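Can a Robot Really Help Around the House?
A look at the Skellance open day, for readers who ask a lot of questions

The sign outside the Skellance building in Skirton said "Meet the Helpers of Tomorrow." Signs say all kinds of things. A sign outside a diner can say "World's Best Pie," and you still have to taste the pie. So when we went to the open day in July, we brought a notebook and tried to watch what the robots did before we listened to what people told us about them.

What is a demonstration?

A demonstration, or demo, is when somebody shows you a machine working. The people giving it get to pick the job and the table, and they get to practice. That isn't cheating. You would practice before a piano recital too. But it means a demo shows you a good day.

The first demo was a robot called Allance. Its job was to pick up a sponge and put it in a bowl, 12 times in a row. It dropped the sponge 3 times. The crowd clapped anyway, and a little kid near us yelled "Again!" every time it fell.

Then somebody asked if it could pick up a sock. The guide said socks were "coming soon." We wrote that down with a question mark.

How does it learn?

A person holds a tool that has two fingers like the robot's. The person does the job with the tool, over and over, and a camera on the tool records it. The computer studies the recordings and tries to copy the moves. According to a poster by the door, the sponge job took 2,169 recordings.

Think about that number. You probably learned to pick up a sponge when you were a baby, and you didn't need a poster. A robot that needs that many tries for one sponge might need a whole lot more for a sink full of dishes. The poster didn't say.

Why are fingers so hard?

Your fingertips can feel if something is slipping, and you squeeze harder without thinking about it. Many robot fingers can't feel anything. Builders often put soft pads on them for a better grip. Pads rub against things all day long, so they get scuffed and their edges fray. When you see a robot up close, look at its pads. They can tell you more than the sign does.

Questions to take with you

How many times did it fail this morning?
Can it do the job on a different table?
Who cleans up when it drops something?

We asked the first one at the Sastry booth, where a robot was stacking cups, and got a straight answer: 31.

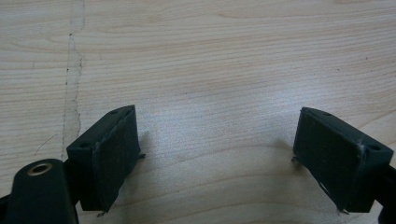 We liked that booth best. A number like that is something you can use. If you go back next year and the answer is smaller, the robot may be getting better, as long as it's still stacking the same cups. Ask about that too.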